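Wanted: a few extra hands (and one patient pair of eyes) for a home robot build

Skilach is a two-armed robot being built in a double garage behind a house in Britlow. More precisely, the garage holds one arm and a half, a great many cable ties and a bench that used to be for woodworking. The rest of Skilach lives in a simulator on a second-hand desktop computer in the laundry, where both arms work, the torso has its shell on and no one has to sweep up afterward.

I've been at it for a couple of years and I've reached the stage where another person would be more use than another tool. Three other persons would be better still. The work runs through November, it's part-time, and it pays a modest amount of actual money, details further down for those who skip to that part. I always do.

Applications close 1st November.

What we're trying to do

The goal for the season is small enough to be embarrassing at parties. Skilach should roll up to a kitchen counter, pick up a jug, and put it down again somewhere else on the same counter. Later there may be drawers. I have promised my household drawers since the beginning and am no longer believed.

Everything gets tried in simulation first. The simulated kitchen is called Gramiris, after a folder name I mistyped and then had to keep because too many scripts pointed to it. It has a dark counter, a tiled wall, cabinets in colours you would not choose for yourself, and views from the wrists so we can see what each gripper is up to. 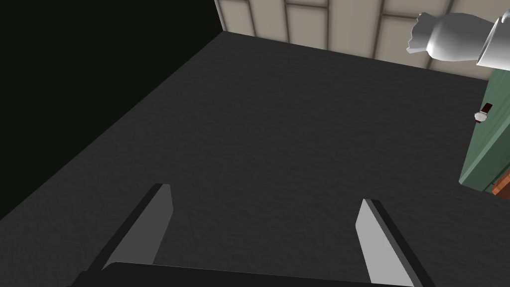

A typical evening goes like this. Someone drives the arms by hand using a pair of controllers while someone else watches the wrist views and says "left, left, no, your other left." We save the good runs, bin the bad ones, and write a line in the log about each. Then we change one thing and go again. If you find fishing too exciting, this could be the hobby for you.

By the end of the month I'd like 200 clean runs of the jug task. We have 14. I'm proud of several of them.

The positions

1. Evening operator (two spots)

You'll drive the arms in Gramiris. You need steady hands and the ability to stop when something looks wrong, which is rarer than steady hands. Gaming experience is fine. So is crochet, model railways, backing up a trailer, or anything else where going slowly is the skill. No coding at all.

Sessions are two hours, with tea in the middle. You would do two a week. The controllers are a bit heavy and the stool is a bar stool from the side of the road, so bring a cushion if you're particular.

2. Log keeper and sorter (one spot)

You'll look through saved runs and tag them: gripper open or closed, jug in view or not, touched the counter or didn't. This is the patient pair of eyes mentioned at the top. Some of it can be done from your own home once you've learned the labels. There are 8 labels. There used to be a lot more and we couldn't agree on any of them.

A word on the wrist views. They tilt. A wrist is at whatever angle the arm has put it, so the counter runs uphill, the tiles run downhill, and half of what you see can be black where the room simply stops. I built three walls and ran out of enthusiasm. 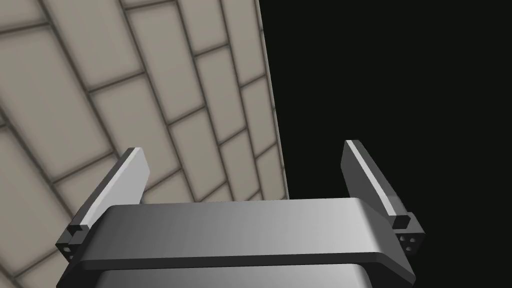 You get used to it by the second evening. One earlier helper asked for a bucket on the first, so if you're prone to motion sickness please tell me and we'll start you on the logs in small doses. Still pictures seem to bother people less than the moving ones.

3. Bench helper (one spot)

For someone who would sooner hold a screwdriver than a controller. The real second arm needs its shoulder joint rebuilt, its wiring tidied and its covers sanded so they stop catching each other at the elbow. The real gripper is a parallel-jaw type like the simulated one, two flat fingers that open and close, and the left finger has a wobble I've been ignoring since winter.

You should know one end of a hex key from the other, be able to solder something that stays soldered, and be comfortable asking before you cut a wire. I'll supply tools, safety glasses and strong opinions on connectors. Khattak, the shared workshop two streets over, lets us book its drill press and laser cutter, and I'll cover your induction there.

What the job is like, truthfully

Slow. The jug is harder than it sounds. It has a curved handle on one side and a frilly lip at the other end, so the fingers have plenty of chances to bump something that isn't the part you wanted. Cups are easier and boxes are easier still. I picked the jug because I own one very like it and could measure it with a ruler.
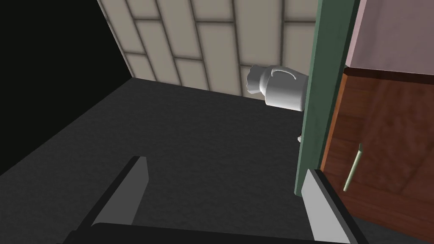 Lining up is most of the labour. You bring the open fingers in low, square up to the thing, check the other view, find you weren't square, and back off. Good operators back off a lot. If you're the sort who would rather shove and hope, I understand you completely, and I already fill that position myself.

There's also a fair bit of waiting. The desktop in the laundry takes its time loading Gramiris, and if the dryer is on at the same time we lose the power to both. The dryer has priority. This was settled before I had a say.

Pay and other enticements

Operators and the bench helper get a flat $200 each for the month, paid half at the start and half at the end. The log keeper gets the same, and can take it in fewer, longer sittings if that suits. It is not a living. It's meant to cover your bus fare and some of your dignity.

On top of that:

Tea, coffee and toast every session. Toppings negotiable.
Your own copy of every run you drove, to keep or to show your relatives.
Use of the bench on quiet evenings for your own projects, provided they fit on the bench and don't smell.
A reference, if you'd like one, in which I'll be kind but accurate.

Who should apply

Anyone 18 or over who can get to Britlow in the evening. Students, retirees, shift workers between shifts, all welcome. You don't need a background in robotics and I won't be checking for one. My own is in flooring.

The garage has a level entry from the lane and the simulator can be set up on a table at wheelchair height. The laundry itself has a step, but there's a long cable and we can run the screen and controllers out to the garage. If there's something else that would make it workable for you, say so and I'll see what can be done with the lumber I've got.

Two cautions. The garage is cold in the evenings, so dress for it. And there is a dog, who is friendly to people and suspicious of the real arm. She's kept in the house while it's powered.

What you'll be driving

For anyone who wants to know what they're in for before writing: both arms are mounted on a white torso, each with its own gripper, and in the wider view you look out over the robot's own chest at the room. The shell takes up a good chunk of what you can see, the same way your own knees do when you're gardening. Over on the far side is the little cabinet with the coloured drawer fronts, which is where the promised drawers come from. We are not opening those this month. Please don't try to open them on your first night. Everyone does.

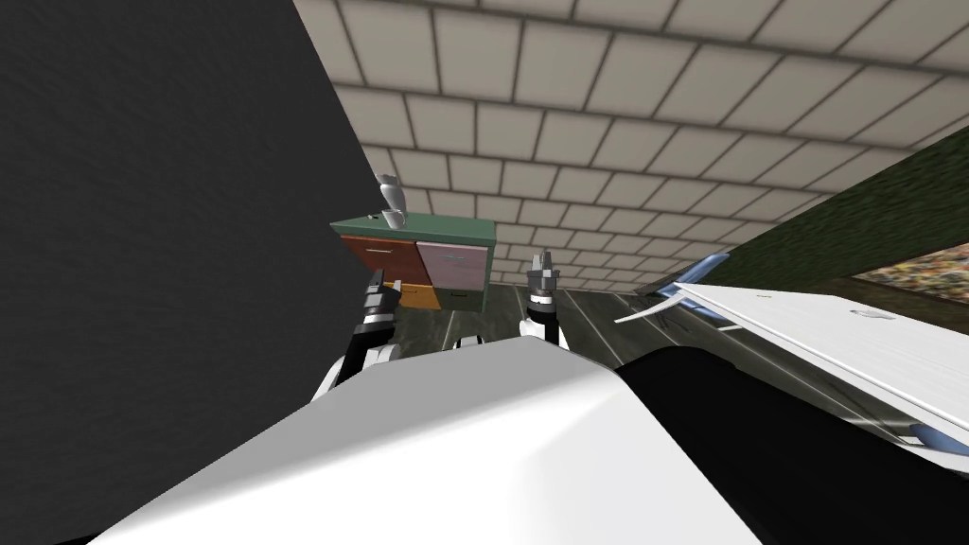 How to apply

Drop a note in the Skilach box on the counter at Khattak, or pin one to the corkboard beside it if the box is full of raffle tickets again. Include:

Your name and a way to reach you.
Which position you're after, or "any" if you're easy.
Which evenings you can't do.
A few lines about something fiddly you once did with your hands, and how it went. Failures are welcome and I'd say preferred.

No résumé, please. I don't know how to read them.

I'll reply to every note within the week. If you look like a fit I'll ask you over for a trial session, which is an hour on the simulator or an hour at the bench, paid separately in cash on the night. After that either of us can say no thanks without a speech.

Questions people have asked already

Can two of us come together? Yes, if you're both applying for operator. One drives, one calls directions, then you swap. Couples have tried this and I would think it over carefully.

Will I break it? In Gramiris you can't. There's a reset key and it's the most worn key on the board. On the real arm you'll have me standing beside the stop button.

Is Skilach going to be sold? No. I've seen what it would cost to post.

Can my teenager apply? Not for the paid spots, sorry, but they can come with you to a session and watch, and probably fix the network.

What happens at the end of November? We run the jug task on the real arm, with the real jug, with a towel on the counter. You're invited for that whether or not you lasted the month. I've bought a spare jug.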